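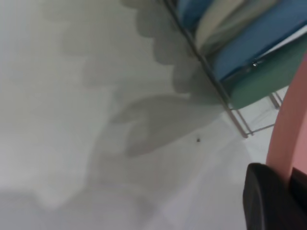
3 August 2019
By Lorne Dufour

I never planned to write a chapter on habits, but my students at Ellstead kept asking about them, so let's begin with the dishes. I grew up in Penry, in a house where washing up was a kind of religion, and my mother could do it half asleep. A habit, as we'll use the word in this book, is something you do in a familiar setting without having to decide on it. The setting matters more than you'd think! Take four plates standing in a wire rack on a tabletop: if you've put plates away that way for years, the rack does half your thinking for you, and your hand goes to the slot before you've noticed (mine does, anyway, even in other people's kitchens). Psychologists call the rack a cue. We'll meet plenty of them in Chapter 6, along with the diary study I ran in Trerkcombe, where 226 people wrote down what they were doing whenever a buzzer went off.

Now, a scuffed old plate is a good cue too, and so is a chipped mug or a squeaky stair. Anything will do if it turns up often enough. 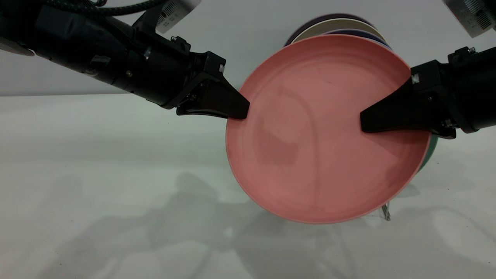
Terkura objected when she read my draft that she has washed up every night of her life and still has to talk herself into it, so where was her habit? Fair point, and I've rewritten the next section because of it. Doing a thing often and doing it automatically are two separate measurements, and we'll start with how to take the second.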